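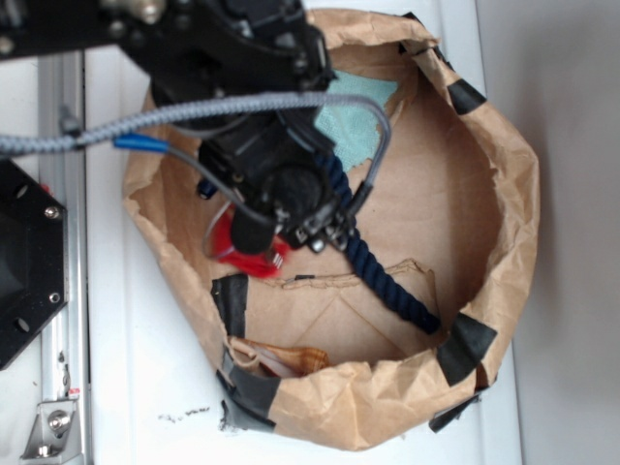 Week whatever-it-is of teaching an arm to take things out of a bag. You'd think the hard part would be the arm. The hard part is the bag. Paper bags have opinions, and after a morning of being prodded they have a rim like a chewed biscuit, so ours has black tape stuck on it at intervals and is now the best-reinforced bit of packaging in the building. Current contents: navy rope, a pale teal rag with frayed edges, a bit of plaid cloth, and something red and fluffy that everyone calls the parrot.

For those new here: I steer the arm by hand, it records what I do, and later a learning system looks at the whole pile and tries to work out what I was thinking. I was mostly thinking about lunch. I do worry that this comes through.

The target for October is 1058 good examples. The word "good" is carrying a lot of weight in that sentence. A good example is one where I reach in, get hold of one thing, lift it out and put it down. A bad example is everything else I do between nine and five.

Rope is the worst. You grab it in the middle and both ends stay behind to see their friends. Grab it at the end and it comes out for ever, like a magician's hanky, and the arm runs out of up before the rope runs out of rope.

The parrot is a joy. Close the fingers anywhere near it and you've got it. We had to ration the parrot. Left to ourselves, everybody did the parrot first, and the early version of the model learned that the purpose of life is to find something red.

Someone asked what we do with the failures. We keep them, in a folder called Kallio, after the meeting room where we argued about whether to keep them. The argument is still going. The folder is now bigger than the other folder.

Pentti Väisänen joined us from Morkow and has opinions about how bags should be loaded. His rule is that you drop things in with your eyes shut and don't fiddle. He's right, and it's annoying. If I load the bag I tidy it without noticing, and then we have a machine that can only cope with bags packed by me.

Pentti's other rule is a fresh bag every 100 goes. I had been planning to keep mine until it dissolved. I am told this is called "introducing a bias". I call it thrift.

Things I've learned to say into the notes box: "slipped". "Slipped again". "Got two". "Got bag". That last one is when the fingers close on the paper and the entire job rises gently off the table with everything still inside it. You could argue the bag is now empty of table.

Yes, the cable. Every time I post about this somebody wants to talk to me about cable management. It goes across, it loops round, it comes back. It's fine. I've stopped looking at it and I suggest you do the same.

Quick one for the person asking why we don't just do it all in simulation. We tried. Simulated cloth behaves beautifully. Simulated cloth has never once wedged itself into the bottom corner of a bag and sulked. I came out of that fortnight very pleased with myself and then met an actual rag.

Speed is a strange one. Go slowly and the examples are clean and the learned version dithers over the bag like someone choosing a biscuit in front of their boss. Go fast and it's brisk and confident and misses. I've settled on the pace of a person looking for keys who isn't late yet.

Also, nobody warned me how much of me would end up in it. I do a tiny pause before closing the fingers. No reason, just nerves. The model does the pause now. Same length. I watched it the other afternoon and felt I should apologise to it.

The people over at the Sodside lab sent us a batch of theirs to mix in. All left-handed, as far as I can tell. Our model had a look at the lot and for one whole day approached every bag from both directions in turn and then gave up. Very relatable. We've since labelled who did what.

Score from the last test, if anyone's keeping track: 6 out of 10. Two of the misses were rope. One was rag. One it picked up the rag perfectly, held it over the tray, and put it back in the bag. I've gone through my own recordings to see where it got that from and I'm not going to discuss what I found.

Next on the list is a Zoretti carrier, the thin crinkly sort that won't stand up unaided. Pentti says it'll be good for us. I've ordered more tape.

Right, back to it. Rope's up first.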